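Two days at the Pritel games fair, Urnham

Back from Urnham, feet wrecked, writing this up before the notes stop making sense. Went for the talks mostly. The show floor was the usual — queues, free lanyards, a racing sim with a two hour wait.

The one I wanted was the ratings panel. Packed room, 400 seats and people along the walls. Question was whether parents read age labels at all. Vostik had sent a producer who said their support desk got some 3000 emails in December, nearly all about refunds for kids' purchases, hardly any about violence. Sounds right to me. The label on the box isnt where the arguments happen any more, it's the store page and the chat window.

Good bit from the floor: a mother of a boy of nine, asking why the chat filter is off by default. No real answer. Moderator moved on, bit quick I thought.

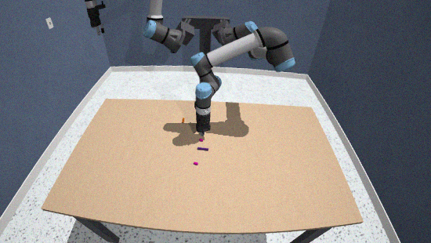

Demetrius Nguyen-Tran thought the panel had let the studios off lightly, and told me so over a very bad sandwich: if the default is wrong then the label is decoration, and they all know it. He'd have had a regulator up there instead of a second publisher. Fair.

Day 2 was thinner. Skipped the keynote. Caught half of a session on loot boxes, slides unreadable from the back, speaker fine. Then a small studio called Park showing a menu where play time limits come up before anything else — simple, liked it, want to see if it survives to relase.

Coffee expensive. Trains home late. Slides supposed to go up on the fair's site, will link when they do.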